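Bildungsverein Zallenano: Vorverkauf für Benefizabend angelaufen

GERKEMVILLE, November 2022. Der Bildungsverein Zallenano hat den Kartenvorverkauf für seinen jährlichen Benefizabend eröffnet. Die Veranstaltung findet im Kulturhaus Galbraith statt. Zur Verfügung stehen 205 Plätze, davon werden 200 im freien Verkauf angeboten. Die übrigen fünf sind für Begleitpersonen von Gästen mit Schwerbehindertenausweis reserviert und nur über die Geschäftsstelle erhältlich.

Der Reinerlös fließt in das Werkstattprogramm des Vereins an den Schulstandorten Gerkemville und Gostville. Im Schuljahr 2021/22 nahmen daran nach Vereinsangaben 476 Schülerinnen und Schüler der Klassenstufen sieben bis zehn teil. Das Programm umfasst Kurse in Textilarbeit, Elektrotechnik und technischem Zeichnen. Ein Kurs besteht aus zwölf Doppelstunden und schließt mit einem Teilnahmenachweis ab, der dem Halbjahreszeugnis beigelegt werden kann.

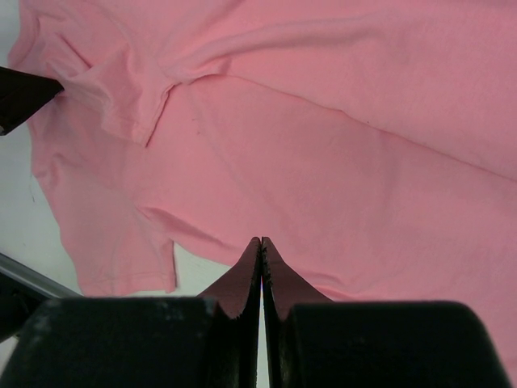
Mittelverwendung

Der Haushaltsplan für das kommende Jahr wurde im September beschlossen. Er sieht vor, den Standort Gostville um einen zweiten Kursraum zu erweitern. Die Räume werden angemietet, der Mietvertrag läuft zunächst über 24 Monate. Für Verbrauchsmaterial sind rund 4.000 Euro angesetzt. Personalkosten werden wie bisher aus Mitgliedsbeiträgen und der kommunalen Projektförderung gedeckt und dürfen laut Satzung nicht aus Veranstaltungserlösen bestritten werden.

Eine Abrechnung des Abends soll innerhalb von acht Wochen auf der Internetseite des Vereins veröffentlicht werden. Zuwendungsbestätigungen werden auf Antrag ausgestellt. Der Eintrittspreis selbst gilt nicht als Spende, da ihm eine Gegenleistung gegenübersteht. Wer zusätzlich spenden möchte, kann dies am Abend in bar oder per Überweisung tun. Bei Überweisungen ist als Verwendungszweck »Werkstatt« und die vollständige Anschrift anzugeben.

Programm und Ablauf

Einlass ist ab 18 Uhr, Beginn um 19 Uhr. Nach dem Rechenschaftsbericht des Vorstands spielt das Schulorchester Gostville, anschließend folgt eine stille Auktion. Gebote werden schriftlich auf den ausliegenden Listen eingetragen, das Mindestgebot ist jeweils vermerkt. Die Listen werden um 21.15 Uhr geschlossen. Bei gleich hohen Geboten erhält das früher eingetragene den Zuschlag. Ersteigerte Gegenstände sind am selben Abend zu bezahlen und mitzunehmen, eine Lagerung im Haus ist nicht möglich.

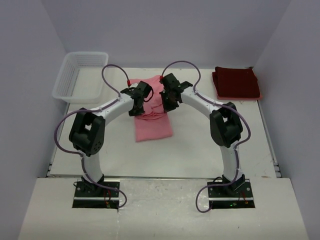
Zwei weiße Roboterarme über einem rosafarbenen Tuch.

Karten sind an der Kasse des Kulturhauses Galbraith sowie in der Stadtbibliothek Gerkemville erhältlich, solange der Vorrat reicht. Pro Person werden höchstens sechs Karten abgegeben. Reservierungen verfallen nach sieben Tagen ohne Zahlungseingang. Eine Rückgabe ist bis zehn Tage vor der Veranstaltung gegen Erstattung des vollen Preises möglich, danach können Karten nur noch übertragen werden. Für Schülerinnen und Schüler, Auszubildende und Studierende gilt gegen Nachweis ein ermäßigter Preis.

Der Saal ist stufenlos zugänglich. Rollstuhlplätze sind bei der Buchung anzumelden.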